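Where the gripper fault got to

Jan 18, 2019

I said I'd write up the gripper fault once we understood it, and we understand most of it now, so I'll put it down before I forget the details.

The job was a small one. Dultmont wanted a kitchen handling routine tested in simulation before anyone let it near a real arm. Zsolt Illés wrote the grasp controller and I wrote the task layer on top, which decides when to close, when to lift and when to let go. We called the build Suvau, after nothing in particular. It ran fine through most of January.

Then the overnight batch came back with 18 failures out of 300 runs. All 18 were logged as successes. A run that fails and says so is an ordinary day's work, but a run that fails and reports a good grasp is a safety matter once there is hardware on the end of it, because the next step will move the arm as if it were holding something.

I started with the wrist view and looked for what a grasp ought to be, with the fruit down between the fingers.

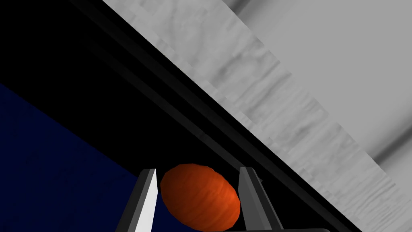
Wrist view, orange between the two fingers.

The controller says "held" when both finger contacts are on and the finger gap stays steady for 50 steps. I had assumed those two readings came from the same moment. They don't. The gap is read live, but the contact flags go through a small buffer that Zsolt added to stop flicker, and under load the buffer could keep an old "on" value long after contact had gone. Fingers that have opened and stopped also give a very steady gap. Put the two together and the task layer gets its "held" with nothing in the hand.

It took me 2 evenings to see that, mostly spent in the wrong file. I had blamed friction, then the collision mesh on the fruit, and Vega Manzano had to tell me twice to stop changing the mesh.
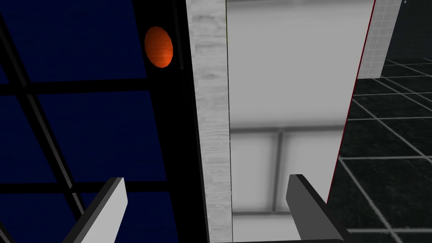
My task layer has to take its share of the blame as well. It never asked whether the gap made sense for the thing being held, only whether it was steady. With the fingers spread as wide as they are in that view, and the little orange oval up against the black strip and well above them, a plain width limit would have refused to call it a grasp. I had left the limit out in the first version and never gone back.

The fixes so far: contact flags now carry a step number and are thrown away if they are stale, and "held" needs a gap within the range set for each object. Tin-yau Wei also asked for a check after the lift, which I've added - if contact drops at any point, the arm stops where it is and waits. I wanted it to retry by itself and was outvoted.

I re-ran the 18 bad seeds and none of them reports a false grasp. Some still fail, but they say so. The full 300 are queued again for tonight.

Still open is why the buffer falls behind at all. Zsolt thinks it's the logging. I'm less sure, and I'd like to see it with logging switched off before we close the ticket.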